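Search this site
Search
Go

Plug-in mosquito heaters handed out in Trestton after warm November

TRESTTON – Residents of the Gollo apartments can pick up a plug-in mosquito heater and one refill bottle at the front office through the end of the month, building manager Salamatu Bonsu said.

The building bought 100 of the units after tenants on the lower floors reported mosquitoes indoors well into November. Bonsu said most of the complaints came from apartments facing the Eshun canal, where the water has been standing since the pump was shut off for repairs.

The heaters plug into a regular outlet or a power strip. A bottle of liquid repellent screws into the bottom, and the vapor comes out through an opening in the top. 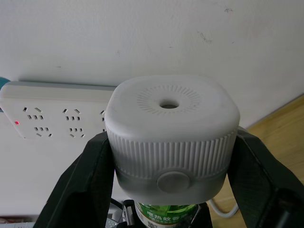 A liquid mosquito-repellent heater with its refill bottle attached, in front of a wall-mounted power strip.

One unit is meant to cover a single bedroom. Tenants with more than one bedroom may ask for a second heater if any are left after the first round. The office is open until 6 p.m., and people are asked to bring their door key or a piece of mail showing the apartment number.

Bonsu also asked tenants to think about where they plug the heaters in. Many of the older apartments have few outlets, and residents often hang a power strip on the wall over a desk or table. That is allowed, she said, but the strip should be held firmly and should not swing when something is plugged in or pulled out.

"An adhesive hook is fine for a calendar," Bonsu said. "For a power strip, check what weight it can carry, and check it again after a few weeks."

Cords should be kept clear of table edges and chair legs. The heater should stand upright with the bottle underneath, and curtains or papers should be kept at least a foot away from the top.
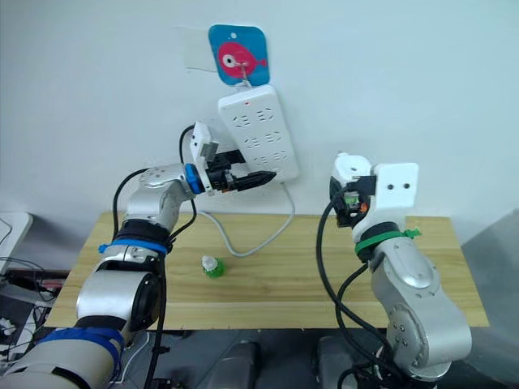 Refills and empty bottles

The office has 400 refill bottles in storage. After the first free bottle, tenants may buy more at cost. Empty bottles can be dropped in the bin beside the mailboxes and should not be rinsed out in the sink.

Kofi Ankrah, who handles maintenance at Gollo, said the most common problem so far has been a bottle that was not screwed in all the way. He recommends unplugging the heater and letting it cool before changing the bottle, then turning the new one by hand until it stops.

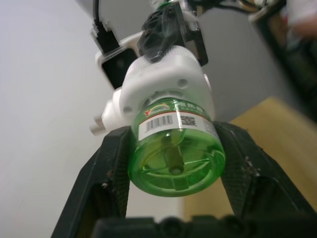 Ankrah said anyone who finds liquid on the outside of a bottle should wipe it off, wash their hands and bring the unit back for an exchange. Three heaters have been returned so far, all of them because of loose bottles.

Fengying Zheng, a second-floor tenant, picked up hers on the first morning and said she runs it in the bedroom for an hour before going to sleep. She would still like to see the canal pump working again.

Repairs to the pump are expected to take another 30 days. Questions about the heaters can be left at the front office.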